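Can It Fold Yet? Part 4: One Maroon Thing on a Bed

Iona Strachan
19 Aug 2019
963 shares | 14 comments

I started this series in April after sitting through a sales talk in Darnbridge where a man in a very good shirt told us laundry was "basically solved." I went home and there was laundry on every chair.

So far I've done floors (half solved, if you have no rugs and no cat), dishes (solved decades ago by a box with a door, apart from loading and unloading it, and that's the part I mind), and shelf stocking, where I spent a morning at the Figueiredo warehouse watching an arm put boxes down very neatly as long as somebody else had opened them first. Several of you wrote in to say I was unfair about the boxes. I went back and read it and I don't think I was.

Part 4 is folding. I've kept it as small as I could. One soft garment, a made bed, and grippers with two fingers each, held by hand. No arm, no wheels, and no software deciding where to grab. If you believe the brochures, the hand is the easy bit and the brain is nearly done. I'd like to look at the easy bit for a while first.

Things to keep an eye on as you scroll: how wide the fingers are compared to a hem, and how much is going on in that bedspread. Stripes, zigzags, little diamonds, slogans. I've seen a lot of folding demos and I can't remember one done on bedding like it. They like a plain table.

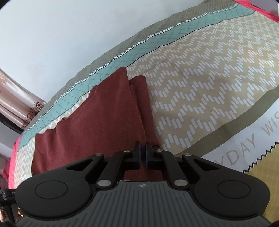

Fingers shut on a fold of the cloth. How many layers are in there? I couldn't tell you, and I'd want to know before I lifted.

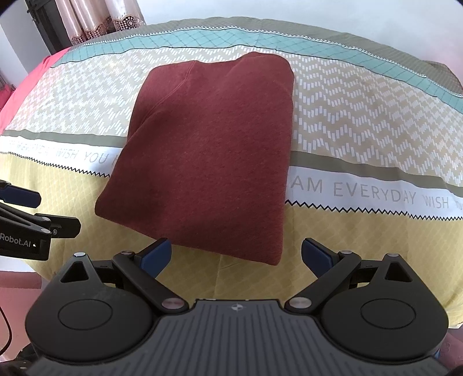 Jaws wide open, with the near edge of the bundle just ahead of them. A second gripper waits on the left.

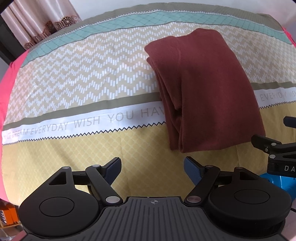
A tidy enough stack, laid over the lettering. The other gripper is on the right in this one and the next.
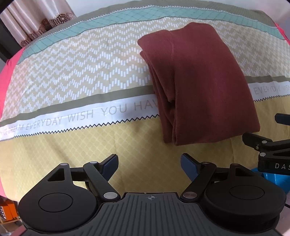

My trouble with most claims about folding machines is that they start counting late. You get a garment that is right side out, roughly flat, facing the right way, with nothing in the pockets. At that point a bored ten-year-old could finish it. The work in my house is everything ahead of that: the sleeve that went in on itself, the fitted sheet with three socks in the corner, deciding whether something is clean or only looks it.

Rocío Marín let me stand in the back of her laundry for an afternoon with a notebook, and I am grateful, it was extremely warm in there. I timed her on sweatshirts. She took 17 seconds on the slowest one, and she was talking to me and looking for a pen. What struck me was how little of it was folding. She gave each one a shake and a smack, ran the side of her hand down it, then two quick turns. She uses her forearms. She uses her chin on the big ones! There isn't a gripper on the market with a chin.

I asked whether she'd buy a machine to do it. She said she would buy one tomorrow if it could also find the stain. Then she said she'd been offered one already, and it wanted each piece clipped in at the shoulders by a person, and she had worked out that the clipping took her longer than the folding. I've since seen the same sort of setup at the Caltham show, with a young woman clipping shirts in at one end and smiling. She must have done it all day.

The Osetine people, who make one of the two-armed units, were decent enough to answer my email. They sent a video of their machine doing a towel. It's good work, corners square, no fuss. It was also one towel. I wrote back to ask how many different items it could manage out of an ordinary mixed basket without being told what they were, and I got a reply about the roadmap. I'd take a bad number over a roadmap.

I do want to be fair here, because the mail gets heated. Two fingers can do more than I expected. Two grippers, one either side, is how I'd go at a blanket myself, and people with limited use of their hands manage clothes with much less. Knits are kinder than dress shirts too, since a wrinkle in a sweatshirt isn't a disaster. If you told me that in some years a machine will fold sweatshirts, and only sweatshirts, in a room set up for it, I'd believe you. Hotels and hospitals might even want that. They have a thousand of the same sheet.

I don't believe it'll be in my bedroom, working off my bed, with my duvet cover bunched up underneath and the window open. A person knows without thinking which cloth is the job and which cloth is the bed. Pinch a bit too deep and you've got both. I did it myself last night and dragged half the covers onto the floor with a pair of pajamas.

My own basket for the week came to 51 pieces, socks counted singly because that's how they come out. It took one episode of something with detectives in it. I refolded four because I'd done them badly. Add the walk to the dresser, which none of the machines I've looked at even pretends to do, plus getting the drawer shut.

Verdict on folding, same scale as the other parts: not yet. Floors are still in front. I've moved dishes down a notch after rereading my notes on the silverware.

Part 5 will be bed making, if I can find anyone willing to show me one in person. I've asked three firms and had one brochure. If you work on this and you think I'm wrong, write to me, but please bring a fitted sheet.

14 comments | 963 shares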